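Teaching the Machine to Put Things Away: Workshop and Household Tips

Sent in by Augustina Frimpong, who has done 119 tidying demonstrations for the Jurnton storage trial and still can't find her own scissors

If you've agreed to show a robot how to tidy up, you will soon learn how badly you do it yourself. A few things I wish I'd written down in March.

Do the job slowly, but not like someone underwater. My first efforts were so careful that the arm at Allier copied every pause, and spent most of a morning hesitating in front of a cupboard like a guest looking for the loo.

Use both hands if you'd naturally use both. Soft toys need one on either side and a bit of a pat, or they slump.

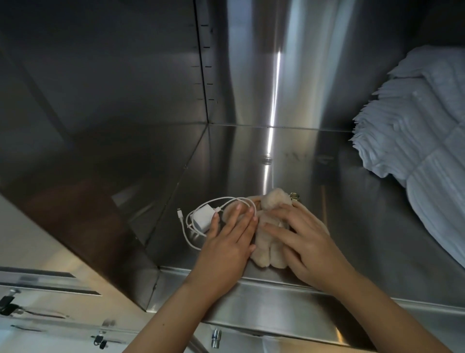 Steel shelves are slippery and shiny. Put soft things down flat and let go with the fingers opening outwards. If you snatch your hand away, the learner will snatch too, and it snatches harder than you do.

Coil charging cables before you start. I allow five loose loops for a long one. Tight coils spring open as soon as you look away, and an unravelled lead can use up a whole afternoon of retakes. Keep the plug end where fingers can get at it.

Carrying two things at once is fine for people. For teaching, hold them where both can be seen, and don't let one hide behind the other.
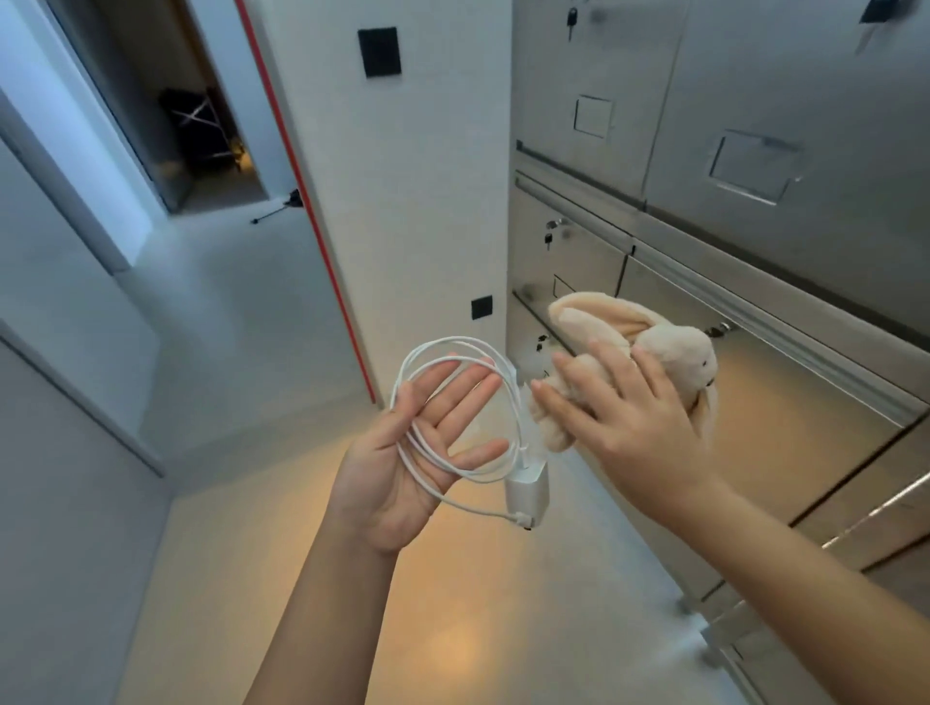 Keys are a nuisance. Decide before you begin whether they live in the locks or in a dish, and stick to it. We changed our minds halfway through and 28 recordings had to go in the bin, along with my good mood.

Leave drawers either open or shut. "Nearly shut" is a human idea.

Small bits and pieces are best sorted from a clear box with low sides. Tip out anything you won't be handling. Tubes should be held upright by the body, with the label showing, and please check the cap first. Hand cream gets into grippers and stays there.
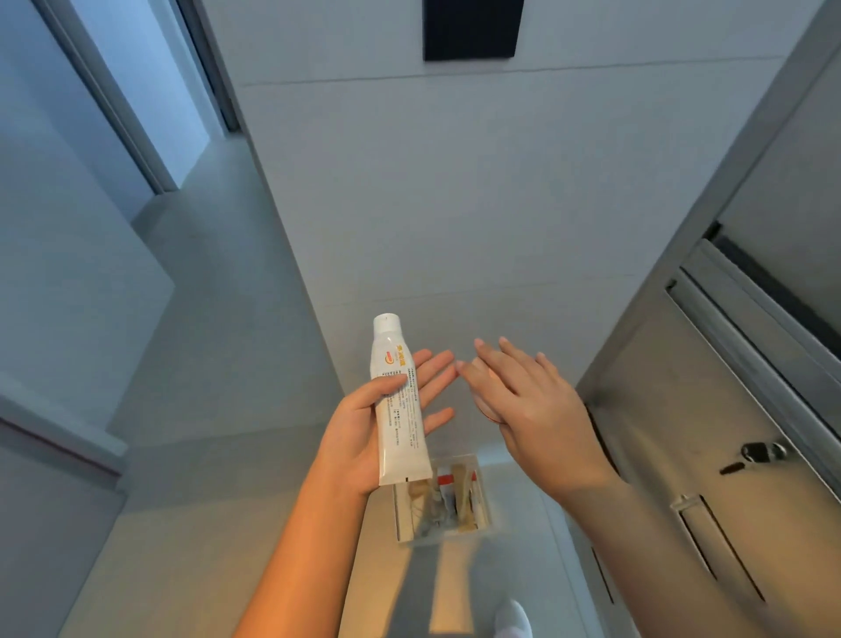 If you're steering by remote control instead, halve your speed and sit on a proper chair. The Correa handset is kinder to the wrists than the Tuvuvach one, though its thumb button sticks in cold weather. A hairdryer on low sorts it out.

Stop after two hours. Past that point you start throwing things in and slamming the door, and it will learn that as well. Mine has.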